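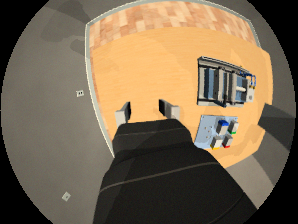
Figure 3. Simulated workcell used in the rehearsal sessions, seen from above the gripper. The fixture and the plate with four color-ended blocks are on the right half of the tabletop.

4.2 Rehearsal in simulation and changes to the operator role

Before the arm was put to work on the assembly bench at Gullden, every operator on the bench team spent time with the simulated cell in Figure 3. The team had 13 members, and all of them took part. The simulation was built in Jetton, the same software that later ran the real arm, so that commands and error messages would be familiar when the cell opened. Operators saw the bench from the viewpoint of the arm and could stop, slow down or take over a motion at any time.

The rehearsal set contained 1000 simulated runs. In 444 of them an operator stepped in at least once. We coded each of these by the reason the operator gave in a short note typed after the run. The most common reason was doubt about the approach to a small part, often when the gripper was still open and had not yet reached it. The second was doubt about clearance near the fixture. Real contact between the arm and the fixture was rare, and several operators wrote that they had stopped the arm before they could say what was wrong with the path.

The notes changed how the work was divided. The original plan, written by Svenja Koller for the production office, gave the operator two tasks: loading parts and clearing faults. After the rehearsals a third was added, which the team called path review. At the start of each shift one operator goes through the motions planned for that day and marks any that should run at reduced speed. Path review takes time away from loading, and the shift targets were lowered to allow for it.

Interviews were held by Akosua Sowah after the cell opened on July 20, 2022. Most operators described the job as lighter on the hands and heavier on attention. Two who had done the manual work longest said they missed setting their own pace. One of them told us, "I used to know I was behind because I felt it. Now I have to look at the screen." Newer staff raised this less often and asked more about training, in particular whether path review would count toward a higher pay grade. It did not at the time of writing.

Breaks were also affected. On the manual bench, people covered for one another without asking. With the arm running, one trained operator has to stay at the cell, and breaks are now set by a list. Operators on the late shift, which is smaller, reported more trouble with this than those on the early shift. We return to staffing in Section 5.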